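Gilumell door pack, reviewed by someone who has opened a great many doors
Review by Encarnación Sarmiento
25 September 2025

Gilumell is a training recipe plus a set of simulated rooms, put out by the small outfit at Skaltley, and its pitch is simple enough. You teach a two-armed robot to open doors in simulation, you shake up the rooms while you do it, and the policy that comes out the other end is supposed to cope with doors it hasn't met. The paper is by Bendik Eklund and Rizwan Ekanayake, and it is unusually well written, which put me on my guard.

We ran it for most of June on our own machines. I should say up front that I like doors. I have worked on grasping for years and a door handle is a nice honest problem: it stays where you left it and it only does one thing.

Setup

Installing took an afternoon. The instructions assume you already have the right version of everything and the temperament of a monk. Gaurav Bhatia got it going on our second box by ignoring step four, and we have ignored it ever since.

The rooms themselves are plain. Mottled gray walls, pale floors, and a yellow door in a black frame that I now see when I close my eyes. The default camera rides on the robot's head, and the authors tilt it, hard, as part of the randomizing. The first evening I kept leaning in my chair to match. 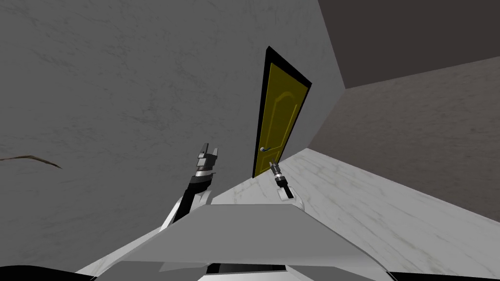 The tilt is the main idea in the paper. Most recipes jiggle the colors and the lighting and leave the viewpoint more or less alone. Eklund and Ekanayake claim the viewpoint matters more than all the paint in the world, and that a policy trained with a badly crooked head camera learns where the handle is relative to the gripper and stops caring which way up the room is.

I wanted this to be wrong, having spent a good part of last year on paint.

What we measured

We trained 2 policies, one with the tilt and one without, and gave each of them 1,000 simulated attempts on doors held back from training. The tilted one won by 101 successes. That's a smaller gap than the paper led me to expect, but it was there, and it stayed there when Su-bin Moon reran the lot with new seeds because she didn't trust me.

The failures are more interesting than the score. Without the tilt, the right arm tends to drift off to one side of the handle and close on air with great confidence. With it, the arm gets to the handle more often and then sometimes dithers underneath, like a guest who isn't sure the party is tonight.
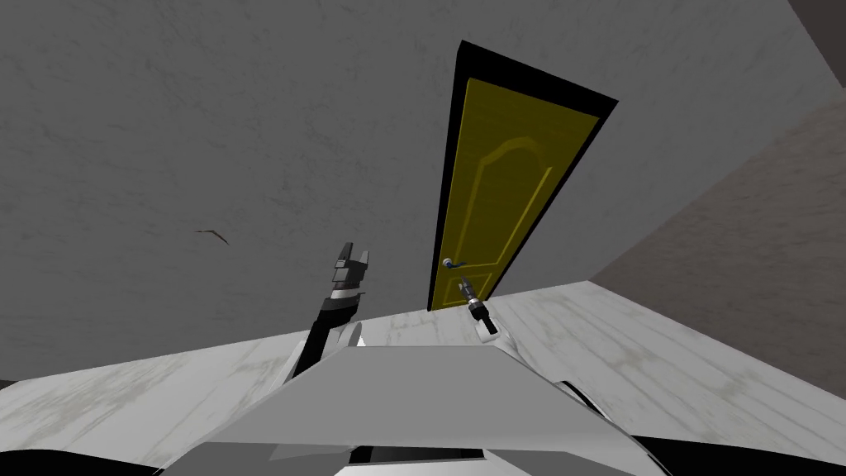
Dithering costs time, and the recipe has no good answer for it. The step limit simply runs out and the attempt is scored as a failure, same as if the robot had punched the wall. I would have liked a separate tally. Su-bin wrote one in twenty minutes, so it can't have been a question of effort.

The left arm deserves a word too. The reward says nothing about it whatever, and it behaves accordingly. In most of our runs it goes up near the start and stays up. The paper calls this "passive arm posture." I call it wanting to be excused.

The wrist view

You can also train with a camera behind the gripper, and here the recipe gets shakier. From behind the fingers you see a lot of palm and whatever happens to be past it, and in a room with other stuff in it that may be a blank wall, a patch of tile or the sink. When the handle is out of view the policy has to remember where it was. It mostly doesn't. Adding the wrist view made our results slightly worse on held-back doors and made training a good deal slower, and we turned it off after 23 runs.

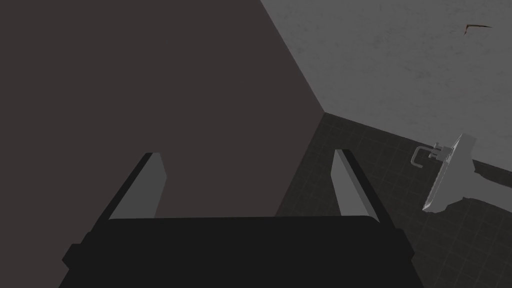

Things that annoyed me

The log files are named by hash, so finding last night's run means opening all of them.

The Tillska door set, which the paper uses for its nicest chart, is a separate download and the link in the readme goes to an older version with different hinges.

Every setting for the tilt lives in one file except the upper limit, which lives in another.

Would I use it again

Yes, for the tilt alone. You can lift that part out and put it in your own training code in a day, and I'd do that before I touched the rest. If you're starting from nothing, the whole pack is a fair place to start, provided you leave the wrist camera off and write your own failure tally. We haven't tried any of this on a real door yet. Gaurav has one on order.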